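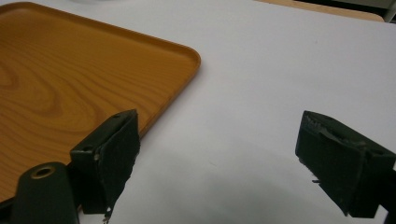 4. Working rules for hand-held gripper collection

4.1 Why we wrote the rules down

When the Vadesari work began, our collectors learned the job by standing next to someone who already knew it. That is a friendly way to learn, and we would not want to lose it, but it left us with as many versions of good practice as we had people. One collector would start each episode with the fingers wide open, another with the fingers nearly closed, and a third would check the pads at lunch if at all. In October, Riet Jansen went back through 200 tabletop episodes and tried to sort them by how they had been set up, and she found that she often couldn't tell what the collector had meant to do. The rules in this section grew out of that long and rather humbling afternoon.

We owe a good deal to the Mendes handling guide, which we used as a first draft and then slowly took apart. It was written for fixed arms behind a fence, so its advice on stopping distances had little to say to us, but its habit of giving every rule a named owner has stayed with us to this day.

4.2 Pads and fingers

The contact pads are where most of our arguments have been. A new pad and a tired one grip a tray rim differently, and a policy trained on both will learn something in between, which may or may not be what anyone wants. Our rule is that pad condition is written in the session log before the first episode and again after every 25 episodes, using a plain scale of clean, frayed, or torn. A frayed pad may stay in service for practice and for camera checks. A torn pad is replaced before any episode that will be counted toward the training set, and both fingers are changed together — never one side alone.

We also ask that loose strands be noted even when the grip feels perfectly fine to the hand. Laurier MacPherson argued for this early on, and the rest of us came around to his side after some weeks of grumbling. A thread that moves in the wrist view is a small thing to a person and may be a large one to a network.

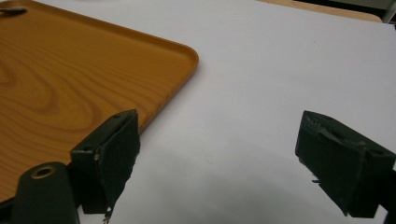 Figure 3. Wrist view with the fingers open beside a wood-grain tray. The pads on both inner faces are worn, with a ragged strand at the bottom edge of the left one.

4.3 Laying out the table

Objects go down before the grippers are picked up, and the collector checks both wrist views and the head view before starting. The main object should be inside the head view in full. It need not be whole in either wrist view, and we stopped asking for that once we saw how much time went into nudging trays back and forth for no clear gain.

Cables deserve a kind word and a firm one. They should have enough slack for the longest reach in the task, and they should trail toward the collector's side of the table, clear of the objects. Marker plates must stay uncovered by sleeves through the whole reach, so we have people rehearse the motion once, slowly, before recording. Sessions run for up to 30 minutes, followed by a proper rest. 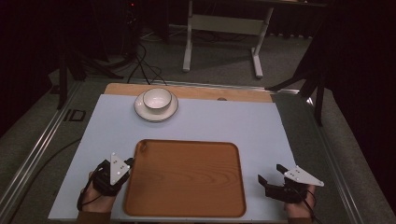 4.4 Logging and review

Each session log is read by someone who did not collect it. The reader may set an episode aside but may not delete it, and the reason is entered in ordinary words next to the episode number. At the Pratton site, 19 episodes were set aside in the first round under these rules, most of them over pad notes that had been left blank. We kept all of them, and they now serve as teaching material for new collectors at Fostent.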